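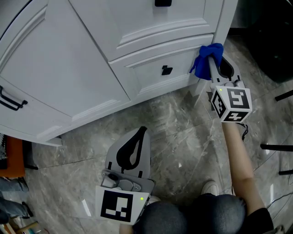

Farstead Household Wiping Set: data card and collection rules

Version of Thu 4 June. Maintained by Manon Beaudoin. Replaces the March draft.

Contents
2773 episodes, recorded in 48 homes with two hand-held grippers and a head camera. Tasks: cabinet fronts, drawer edges, tabletops, door handles. One task per episode.

Rules for operators
Both grippers stay in hand for the whole episode, including the one that is not wiping. Hold the idle gripper low and in front of you.
Keep the printed markers facing outward and free of cloth, sleeves and cables. Check that the indicator light on each gripper is green before you start.
For low cabinets, kneel or crouch. Do not bend over from standing.
Grip the cloth in a bunch between both fingers. Wipe along an edge from one end to the other and do not go back over it.
Cloths must be a solid color that differs from the surface. Blue on white is fine. White on white is rejected.
Run cables behind you where possible. A cable on the floor is allowed if you do not step over it.

Homes
Leave rooms as they are. Remove mail, family photos and screens with names on them.

Rejected episodes
192 episodes were pulled in review. Most had a marker hidden for more than 40 frames in a row. They are listed in rejected.txt and should not be used for training.

Known gaps
Few left-handed operators. Almost no dark cabinets. Pyo units and Biltis units have different finger pads, so check the hardware field before mixing them.

Use
Research only. Druvix tools read the files without conversion.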